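Filed under: Kitchen Bench Diary, Automation

Print this entry | E-mail this entry

June, a bit after 4 in the afternoon

Second week with the Juntunen gripper kit on loan from Zostamex, and I'm getting fond of it! The quick-start booklet is 114 pages (quick!) and I only read the bits about the wrist camera and the finger linkages. Tetsuya Tanabe from their Letdale office called before lunch to ask how it was going, and I talked his ear off about door buttons.

Appliances are what I want it for, so that's what I'm testing. The fingers come with flat pads, fine for boxes and cups, but I keep wondering if a flat pad is the right thing for pushing a big oval door button. Tetsuya says Irkow makes a rounded tip that fits the same screws, 83 dollars the pair. Hmm.

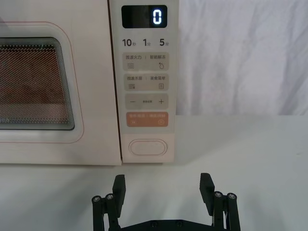
The touch pads worry me more than the door does. Minus and plus share one long button, and so do cancel and start, so a push that lands a little to one side could mean something else entirely. I wrote that down in big letters for the review.

Oh, and the price. The full kit is 2000, and the support plan is 171 on top, every year. I like the kit a lot, but I'd want those rounded tips in the box for that money. Asked Tetsuya, he's going to check. More coffee, then back to the door button before supper.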